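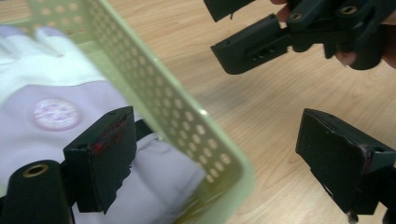 Fig. 1. Glove task recorded with two hand-held grippers. The white glove is in the green basket.

Notes for session 3: collecting demonstrations by hand
Marloes Van den Broek, with corrections by Hugo Coste

In the last session we looked at how a policy is trained from examples. Today we discuss where the examples come from. Please read these notes before you go to the lab, and bring your log sheet.

3.1 What is one example

In this course one example is called an episode. It starts when both hands are still and it ends when both hands are still again. Between these two moments only one task is done. If you drop the glove and pick it up again, the episode continues; do not restart the recording. The model must also see how a mistake is repaired.

An episode for the glove task may not be longer than 48 seconds. Each pair of students delivers 70 episodes, and 18 of them are kept apart for the test. Choose these before training and write their numbers in the log.

3.2 Working with the grippers

With the hand-held grippers, the learner receives the view from close to the fingers. Cloth is difficult in this view. It folds, and a large part of it can be hidden behind the finger pads, as you see in Fig. 1. For this reason we ask you to approach slowly and to open the jaws fully before you go into the basket. Keep your own fingers behind the mechanism as much as you can.

Change the position of the glove in the basket after every episode. In May two groups forgot this, and their policy went always to the same corner.

3.3 Working with the bare hands

The second method leaves the fingers free. You wear a device on the back of each hand, and the view comes from the head. 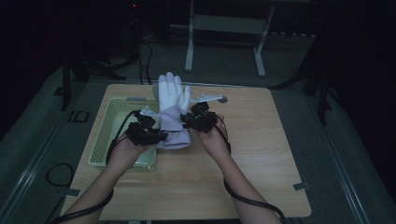

Fig. 2. Glove held upright at the cuff, with a tracking device strapped on each hand.

The movement is more natural here, but there is a price: a human hand can do things which the gripper cannot. Do not roll the fabric between your fingers, and do not push a finger inside the glove to open it. Hold it from the two sides, as in Fig. 2.

Look at your cables before you start. They should run along the forearm and have enough length for the full movement — a cable which pulls on the device will also disturb the tracking.

3.4 To hand in

The log sheet and the list of test episodes, by 16 Jul 2025. Files are named with your group, the task and the episode number. Questions about the log go to Hugo Coste.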